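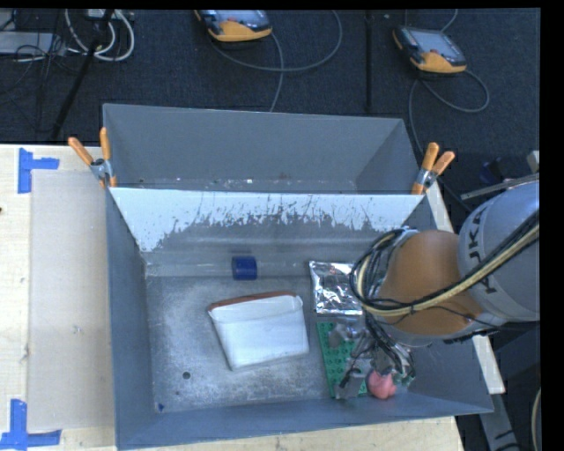 > I tried the Cantero sampling scheme on our bin for two weeks and got nothing out of it. Grasp success was flat the whole time. My feeling is that picking the "least sure" grasp just sends the arm into the walls over and over. Has anybody on Plikitz seen a real gain from it on hardware, or is it a simulation thing? And how do you stop the easy objects from eating all your attempts?

Yes, on hardware! I've been meaning to write this up for the list since March, so thanks for the push.

We had the same flat curve at first. Our arm spent its days poking at the corners of the bin, exactly as you say. The model has seen almost no good grasps near a wall, so it's unsure there, so the scheme keeps sending it back, and it stays unsure. What fixed it for us was a small change: score each candidate by how much the 5 networks disagree, but only among candidates where at least one of them thinks the grasp will work. If all of them say it's hopeless, drop it. I expected a small bump and got a completely different curve, and I spent a whole evening rerunning it because I didn't believe the plot.

Numbers, for what they're worth from one bin and one arm. With random picks among the top candidates, 1000 attempts took us to the point where the curve leveled off. With the filtered version we reached the same level in well under half of that. Plain Cantero, no filter, never got there in the same budget. Same starting weights for all three runs, same 14 objects in rotation, with a handful in the bin at a time.

On the easy objects: mix your materials as much as you can stand. A studded building plate, a crinkly foil packet, a little cylinder lying on its side and something tapered will each fool the model in their own way, and that's where the disagreement score starts to earn its keep. The foil is my favorite. The depth data on it is a mess, the networks argue about it like crazy, and it went from our worst object to somewhere in the middle without any special handling. The flat plate is still bad. When it's lying flush on the floor of the bin there's not much to grab, and more data hasn't helped us so far. If you have a trick for flat things I'd love to hear it.

Two practical points. Clamp the bins to each other where they meet. Ours used to creep a tiny bit with every bump, and the drift showed up in the results as a slow drop in success that I blamed on the learning rate for days (ugh). Also, log the contacts with the wall as their own label. We were counting them as ordinary failures, and the model couldn't tell "bad grasp on this thing" from "hit the side on the way down." Splitting the two helped even the random run.

What I can't tell you is whether any of this carries over to suction. The people at Lilley were going to try it and I haven't heard back. If you're at the Dritham workshop, come find me, I'll have the full curves with me, the ugly ones included.

Which candidate generator are you using, by the way? If it only proposes straight-down grasps, that alone could explain your flat line. Ours did until 8/14/18 and I've got before and after logs I can send you.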